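Sosavley Program for Small Workshops
Progress report no. 2
Project: Teaching by hand, small item handling on the table
Grant holder: Monora
Prepared by: Flora Pringle
Jul 30, 2025

1. Where we are now

In January we promised to you a set of demonstrations in which a person shows the task with a hand-held gripper, and a first policy trained from this set. The collection is now closed for the first task. We have 196 demonstrations recorded, and 99 of them passed our check and went to training. I know this is a lower share than we planned, and I explain the reasons in part 2.

The task is the same as in the proposal. The operator holds the gripper over the table, approaches an item, closes the fingers, carries the item to its place and opens again. All demonstrations are made on one table with a light wooden top, so that we can compare one operator with another. 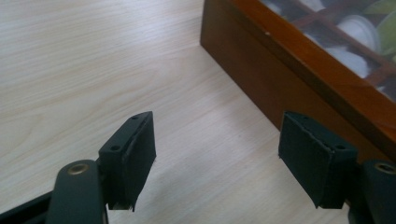 Two operators made the recordings. Both were trained by me, and both received the same written instruction of one page. The instruction says to start with open fingers, to move at a calm speed and to wait a moment after the release. The second operator was slower in the beginning, but her recordings are now the cleaner ones.

2. Demonstrations which did not pass

Most of the rejected recordings have the same fault: the position of the gripper was lost for a short time during the movement. The tracking software from Arner estimates the position from the camera view, and for this it needs points which it can follow from one image to the next. When the gripper comes low over a bare part of the table, there are few such points.

A smaller group was rejected for the human reason. The operator closed the fingers too early, corrected, and closed again. We discussed if such corrections should stay in the set, as they may teach the robot to recover. For now we keep them in a separate folder. 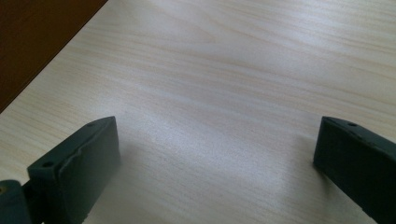
Lighting is the second matter we have to solve before the next task. Our tabletop is slightly glossy, and with the fingers open low over it the reflection can sit in the middle of the view and make the wood grain look pale. The grain is what the tracking has to use when no item is near, so we would like to make the light softer. Kiss, our supplier of fixtures, has offered us a diffuser on loan, and we will repeat a part of the recordings with it.

3. Training and first test

The first policy was trained on the accepted set only. On the robot arm it approaches the item well, but it often stops a little too high before closing. We think the height of the fingers above the table is not consistent enough between the operators, and we have added one sentence on this to the instruction.
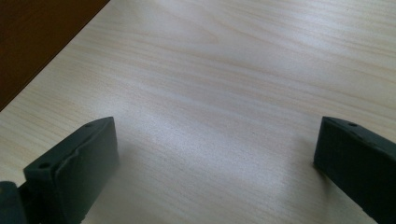 We also compared with remote control, as you asked after our first report. The operators find it more tiring, and they need longer for one demonstration. The advantage is that the position comes directly from the arm, so nothing is lost by tracking. I propose to keep a small remote control set for checking, and to continue the main collection by hand.

4. Next steps and request

Until the next report we will repeat the low approaches with the new light, train again and run the same test. The budget is in line with the plan, except the replacement finger pads, which we did not foresee. I ask for your permission to move a small sum from travel to materials. The table of costs is attached separately.

Flora Pringle
Monora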